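Programs > Small Manufacturers Fund > Grantee reports > Jatmont Lubricants

Progress report to the fund, second period
Prepared by Damilola Okoro, 2 April 2023

We've had a terrific few months at Jatmont and I'm really glad to be writing this one. When we last reported, in December, the re-refining line was bolted to the floor and not much else. It's now running, and we've put 1,502 litres of used engine oil through it and got a base oil out the other end that we're proud of (the colour alone had people coming over from the office to look).

The filtration stage gave us the most trouble. The first set of filters clogged far sooner than the supplier's chart said they would, and Ifeanyi Adebisi spent a good while working out that we were feeding the oil in too cool. He raised the temperature in small steps, changed the order of the two settling tanks, and the clogging eased off. We still change filters more often than we budgeted for. The extra cost is in the attached sheet under consumables.

Testing has gone well! Samples go to the Rindovetti lab, and the viscosity results have come back inside our target range for the last 3 batches. The flash point on one earlier batch was low, which told us some fuel was still in it, so that batch went back through the stripper.

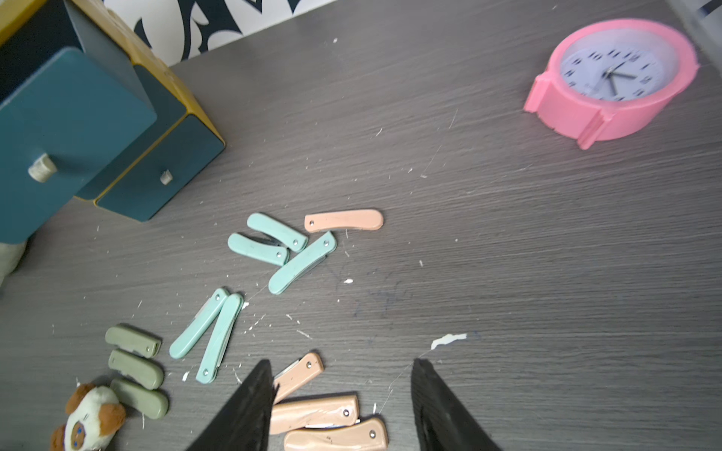
Can the re-refined oil go straight into a customer's engine? Only after blending. What leaves the line is base oil, and it needs its additives before we'd let anyone pour it into a motor. Bohdana Melnychuk is working on the first blend, a chain and bar oil, as that's a gentler place to start than a car engine.

Collection is the part I'm most excited about. We now pick up from 34 garages and farm workshops, and Binta Bassey has a waiting list for the next route. She redid the drum labels so drivers can tell at a glance whether coolant has got mixed in, and the number of spoiled drums has dropped right off. The workshop at Afolabi has offered us a covered corner for storing full drums, so the truck can make one long run instead of doubling back.

Spending is on track apart from the filters. We haven't touched the training money yet. Adaeze Yusuf would like to use part of it to send 2 operators on a tank safety course, and we'd need your okay to move it into the next period.

Still to do: the second pump seal, the spill tray on the loading side, and a proper name for the chain oil (Plustudeo is the favourite on the whiteboard, and it's growing on me). Batch records and lab sheets are attached, and Ifeanyi is happy to take questions on either.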